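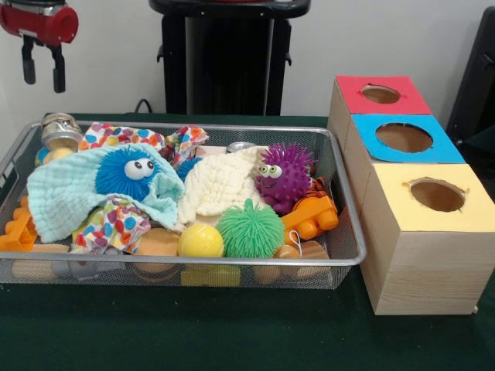
Fikham gripper kit for mixed toy sorting, worth paying for the Lillach add-on?

Posted in Kits and Small Automation by pesen_bench

Looking for people who've run the Fikham two-finger kit on soft stuff. We're a toy library, small one, and returns come back in one big heap. Cloths, puffer balls, building blocks, wooden bits, cars, all of it. I want the arm to pick from a wire basket and drop into three boxes with holes in the top, red, blue and yellow. That's the whole job.

Kit is 2534 as quoted, arm not included. The Lillach add-on (picking software plus a year of support) is another 310. Seller says the basic software "handles most household objects". Hmm. Most of what I've got is squashy or tangled or both.

What I want to know:
does the basic software cope with muslin and other thin cloths
are the stock fingers OK on the rubbery spiky balls or do I need pads
is 310 a sensible price or am I buying a phone number
can I return it if it's rubbish

Trial period is 14 days so I need to be quick. Already got the table, dark green cloth on it, plain wall behind. Ta.

Replies

mohmand_east

Had the Fikham kit since January, similar sort of work, so going through your list.

Cloths. Basic software is poor at these. It sees a folded cloth as one big lump and goes for the middle, which is fine if it's lying on its own. In a heap it's not on its own. You get the cloth plus whatever is sat in the folds. Lillach does it differently, looks for a ridge or a corner and pinches that. Much better. Still misses, but it backs off and tries somewhere else, where the basic one keeps going for the same spot until you stop it.

Spiky balls. Stock fingers are fine, no pads. The spines give and you get a decent hold. The long stringy ones are worse, the strands wrap round a finger and the ball doesn't drop. I put a short shake into the release step and that sorted it most of the time. Setting is under Release, then Motion, not under Gripper where you would think.

Hard bits. Studded blocks fine. Smooth balls will shoot out if you grip too hard so turn the force down. Anything wooden and flat on the bottom of the basket, forget it untill the pile is nearly gone.

The basket itself is your real problem I reckon. Shiny mesh. Basic software kept trying to pick the rim up. You can mask the edges by hand but you have to redo it every time the basket shifts. Clamp it down or mark the corners on the cloth with tape.

Boxes. Check your hole size before you do anything else! A bunched up cloth is a lot wider than it looks and it'll just sit on top of the hole. I went to open trays for cloths, kept the holes for balls.

So yes, for your mix I'd pay the 310. If it was all blocks I wouldn't. 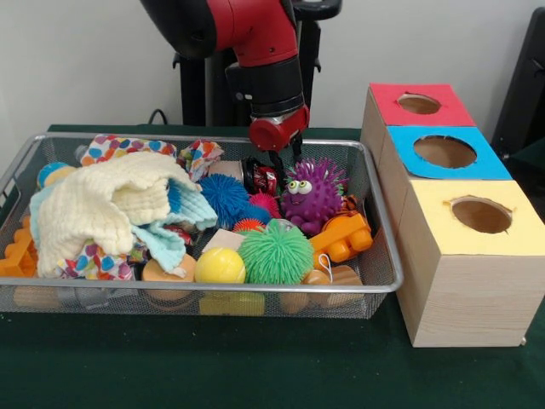

lillach_user_north

Mostly agree with the above but a few things.

Don't judge it on a full basket first day. Start with one layer. If it can't do one layer in your light then it's the light or the camera angle, not the software, and you'll waste half your trial blaming the wrong thing.

Things with faces on. No problem for the gripper but ours was labelling a ball with googly eyes as an animal and putting it in the wrong box. You can merge labels in Lillach, basic version you can't. Do the merging before you start, it wipes your box settings when you save. Found that out twice.

Paper cups and bits of card, anything thin like that, take them out by hand. It'll crush a cup.

Support is email only by the way. I've had replies within a day, and one that took a fortnight, so don't count on it inside your 14 days. Returns: mine said original packaging and all 3 cables, and they do check. Keep the foam.

Also keep your cables off the back edge of the table if the arm swings that way. Tie them down.

fikham_fan

just get it, ours is great. never needed the addon but we only do blocks

pesen_bench

Thanks all, really useful. Didn't know about the label thing. Going to order with Lillach and do the one layer test first, then cloths on thier own. Measuring the box holes tonight. mohmand_east, what force did you end up on for the smooth balls?

mohmand_east

Lowest one that still lifts it. Start at the bottom and go up a notch at a time. Different for every ball so I just set it for the slippiest.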